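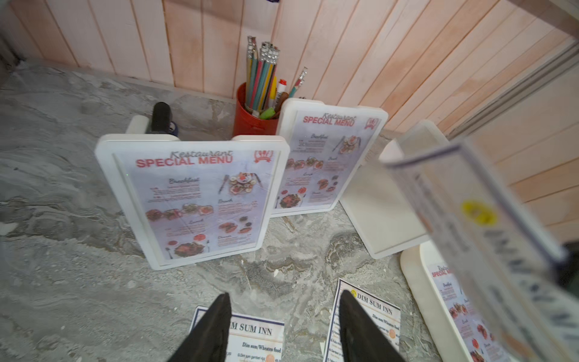

Dataset card

Devdale Menus: dish names, section headings and prices from printed menus

This folder holds the text of 50 printed menus used by cafés, pubs, takeaways and hotel dining rooms in and near Devdale. The menus were typed out by hand. There are 1,851 rows, one for each priced line. The data was put together to look at how small places name and order their food, and how prices are set out on the page.

The current release is version 2. It replaces the first one completely, and the row numbers don't match between the two. If you have notes that point to the old row numbers, use the old_ref column to find the new ones.

Contents

menus.csv: one row per menu. Holds the menu code, the type of business, the paper size, whether the sheet is printed on both sides, and the month it was collected.

lines.csv: one row per priced line. Holds the menu code, the section heading, the dish name as printed, the description as printed, the price and any notes.

headings.csv: every section heading, in the spelling used on the menu and in a tidied form.

notes.txt: typing notes, mostly to do with smudges, crossings-out and stickers placed over old prices.

Files are UTF-8 with commas between fields. Fields with commas inside them are in double quotes. Prices are in pounds with a decimal point and no pound sign.

How the menus were chosen

We asked for menus at the counter or by post. Anything meant for customers to hold was accepted, including single sheets, folded cards and laminated place mats. Chalkboards were left out, as were menus that exist only on a website. Drinks lists were typed only where they were part of the food menu.

Collection finished in February. A few places changed their prices while we were still typing, and in those cases the earlier sheet was kept. The menu from Flonia, the bakery on the market square, is the only one that came in two languages. Only the English side is in lines.csv. The other side is in notes.txt and has not been checked by a second reader.

Typing rules

Dish names are copied exactly, mistakes included. If a menu says "ceaser salad", so does the dish column. The tidied form goes in dish_clean.

Capitals are kept in the dish column and dropped in dish_clean.

A price range such as "4.50 / 6.00" is split into two rows with the same dish name. The size column says small or large if the menu does. Otherwise it is left blank.

"Market price" and "ask your server" are entered as NA, with the wording in the notes column.

Allergy marks and vegetarian marks are typed as letters in the diet column. Some menus use a leaf or a chilli with no key, and for those we typed "leaf" or "chilli" and didn't guess the meaning. 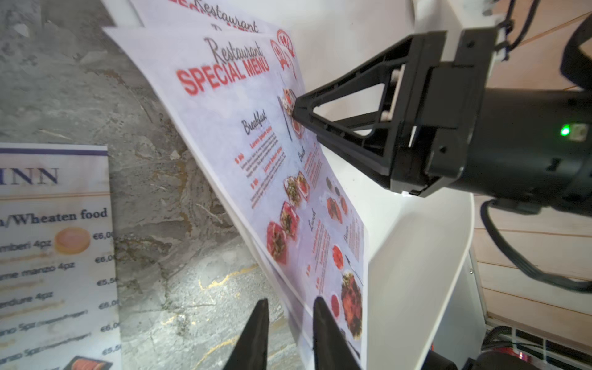 Headings took more time than prices. Many menus have a title in several parts, and the parts had to be kept separate from the headings that sort the food. Where a sheet has "Restaurant" in script at the top, "SPECIAL MENU" in bold red capitals directly under it, and then "Breakfast" in script again further down, the first two go into title_1 and title_2 in menus.csv and only "Breakfast" goes into headings.csv. Lettering style was not a safe guide, as the same style may be used for a title and for a section. We went by whether dishes were listed under the words.

Badges, ribbons and borders are not recorded unless they contain words about the food. Background colour is not recorded either. It was in the first release, but two typists rarely agreed on it and the column was dropped.

Checking

Each menu was typed once by one person and read back against the paper by another. Differences were settled by Ruan Mokgethi, who also wrote the script that looks for prices out of line with the rest of their section. The script flagged 400 rows. Most were correct and had been flagged only for being the sharing platter or the steak. Real errors were fixed in lines.csv and logged at the end of notes.txt.

The column headed section_order was not read back in full. Menus with two or three columns to a page can be read across or down, and we typed them down the left column first. If the order of sections matters to your work, check it against menus.csv, where the number of columns is given.
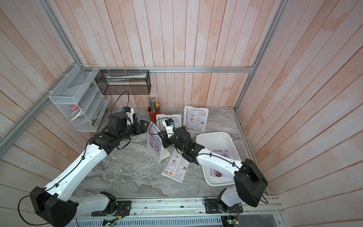 The same goes for folded cards, where the front and back panels may be swapped. We took the panel with the name of the business on it as the front. If the name was on both, we took the one with the earlier meal.

Known gaps

Takeaways are over-represented. They gave out menus freely, and several restaurants preferred not to.

School, hospital and works canteens are missing.

Children's menus are typed only if they were on the same sheet. The Gavrilă children's card was a separate piece and is not included.

Set meals are hard to compare with single dishes. They are marked "set" in the type column, and we suggest leaving them out of any average price.

Descriptions have been copied but not tidied. There are line breaks in the middle of some of them, shown as a vertical bar.

Uses

The data is suitable for work on spelling, word choice, menu layout and the spread of prices in one small area at one time. It should not be used to rank businesses or to say what a place charges today. Business names have been replaced by codes except where the owner asked for the name to stay in.

Licence and contact

Free to use and change, with credit to the Devdale Menus project. Please send corrections with the menu code and the row number. Corrections without a menu code are very hard to trace. The column order was set to suit the Boltico import tool, so please don't rearrange it in any fixes you send back.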